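18th February
By Oranuch Wattanapong

Start with the water bill. Mine, for June, three years ago. Hold it up if I remember to bring it. Say that I run the shared laundry program at Onusville, 71 apartments, and before that I had never read a water bill past the total.

Talk is on sharing laundry in a small building. What we tried, what we dropped, what it costs now. Twenty minutes, then questions.

First point: loads are too big. We asked people to keep a wash diary for a month. Most ran one huge load on the weekend and then wondered why the towels smelled. Ask the room who sorts. Wait for hands.

Sorting by weight matters more to us than sorting by color. Towels take far longer to dry than shirts. A mixed load runs until the towels are done, and the shirts get cooked.

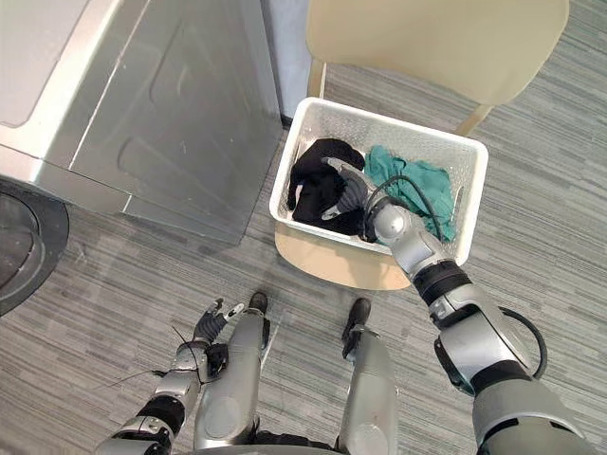

Dark and teal items in one basket.

Tell the Liao Street story here if time allows. Short version: their building put in coin machines, people washed less often and packed the drums tighter, and repair calls went up. They went back to a flat monthly fee.

Second point: detergent. We bought in bulk from Relia the first year, which was a mistake on quantity. 138 bottles in a closet meant for mops. People poured freely since it was free. Now everyone brings their own and there is a line drawn on a cup by the sink. Two tablespoons is plenty in our water. Mention hard water, other towns may need more.

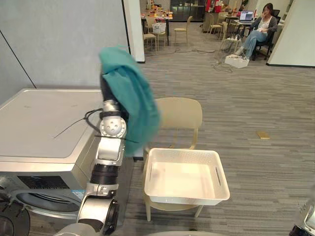

Third point: the schedule. The paper sign-up sheet lasted four months. Names were crossed out, and there were arguments. We moved to fixed slots by floor, with two open evenings. Complaints went from several a week to one or two a month. People trade slots among themselves and I stay out of it.

Slow down on this part, the slot question always comes up. A slot is 90 minutes. If the laundry isn't out ten minutes after the slot ends, the next person may move it to a basket. It may not go on the floor or on top of a dryer.

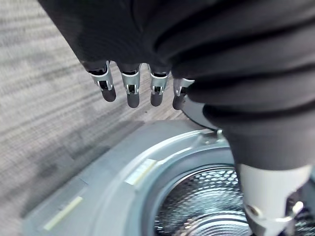
Costs. Put the numbers on the board by hand. Before: 141 dollars per household per year. After: 138. Not a big drop, so say that plainly. The gain was in repairs, where we went from nine calls to two.

Thank Nadeo for the room. Handouts are by the door, 31 copies, so ask couples to share one. Questions.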